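Small Cap Board > Household & Appliances > Fornow (maker of the Pesovier): anyone still holding?
7 replies

tallow_hill
Mar 5, 2023
I own 200 shares of Fornow, bought in November because the Pesovier washer was in every kitchen showroom I walked into. Since then the stock has done what a washer does, round and round and then down the drain. Is anybody still in this, and if so, what do you tell your spouse?
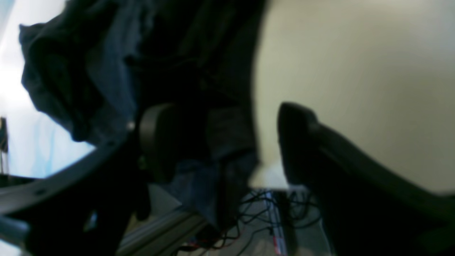
gernham_gus
Still in. The bull case is Gernham, the service arm, and I wish people would read past the first page of the annual report. Washers get sold once and Gernham bills every month. Everyone owns a heap of dark blue stuff, all folds and creases, and it goes through a machine every week until one of them gives out. When the machine goes, Gernham sends a van. I'm fine with a dull business.

pennywise_ok
Dull is fine. Dull with that much debt is a different animal. They borrowed to buy Simanjuntak and I have yet to see what they got besides a second head office.

What I'd want answered before adding a share:

1. Does Gernham make money on its own, or only after the parent covers the vans?

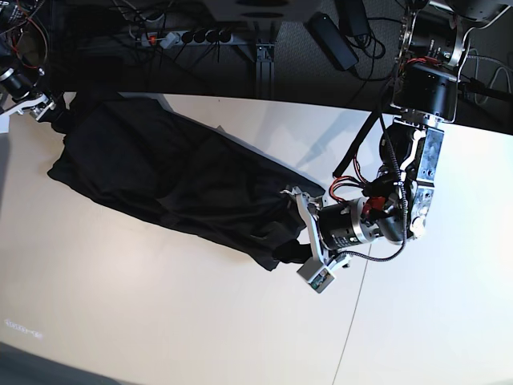

2. Why did they stop giving unit numbers for the Pesovier right when they started calling it "beloved"?

3. Who is buying when the insiders are selling?

tallow_hill
I had hoped for a reply that began with "relax."

azlan_t
Relax. (Azlan Tambunan, I post under my own name, so go easy.) Number 3 is overdone. One director sold, and he sold 1,964 shares, which at today's price might cover a new roof if he picks a small house. I've seen this board call the top on less.

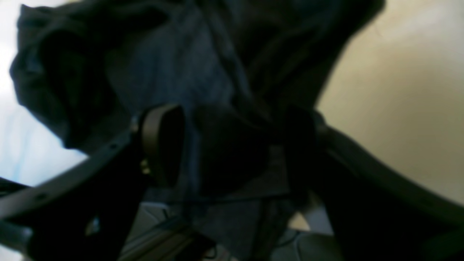

The debt is a fair worry, but most of it isn't due for years, and Simanjuntak came with a parts warehouse they were renting anyway. I'd hold. I wouldn't brag about it at dinner.

pennywise_ok
"Isn't due for years" is what my brother-in-law says about his boat.

bmoldovan
Brândușa Moldovan here, former holder, happily out. I listened to the last call twice. Somebody asked about margins and got an answer on brand values that ran about 7 minutes. I sold before the music came back on.

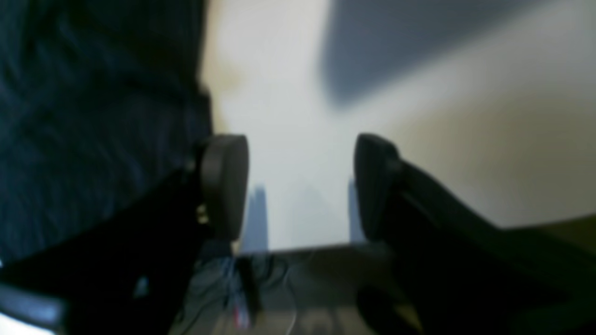
I don't think it's a fraud or anything fun like that. It's a decent product with managers who would like to be running a bigger company, and I've paid for that kind of ambition before. If Gernham ever gets spun off I'd look at it again.

gernham_gus
So you agree with me, you'd just like it in a separate envelope.

bmoldovan
With its own balance sheet, yes. Fussy of me.

tallow_hill
OK, holding half and selling half. I assume that makes me wrong both ways. Will check back after earnings.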